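Robot Cell Practice, Week 3 notes
Linnea Lindholm

Okay, so last week we did the boring half (signs, lockout, who holds the key). This week is house rules for handling objects, and I promise it's more fun. Most of these started life on a whiteboard at Lunde and I've been nagging people with them ever since!

Rule 1. Grip force gets set for the softest thing on the table. Our limit for paper goods is 20 newtons, and yes, I do check the log.

Rule 2. Two arms, one talker. If both arms are live, one person calls the moves out loud and the other keeps a hand on the stop button - no texting, Jonatan.

Rule 3. Books are floppy. Treat every book as if it's wider than it looks, leave space for the pages to swing, and slow down before you go near a shelf or the other arm. 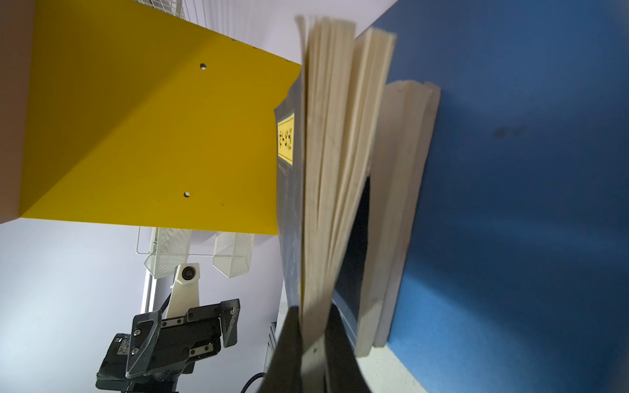
Fig. 1. Open book between the gripper fingers, second arm at lower left.

Look at how far those pages fan out from the cover. A planner that only knows the closed size of the book would happily drive them into something, so type in the open size, plus 40 mm on each side.

Rule 4. Cables get checked by hand before the first run. Wiggle them, follow the bends, write your initials on the sheet.

For next time: read the Fernach checklist and bring one rule you'd throw out (Märta already has hers).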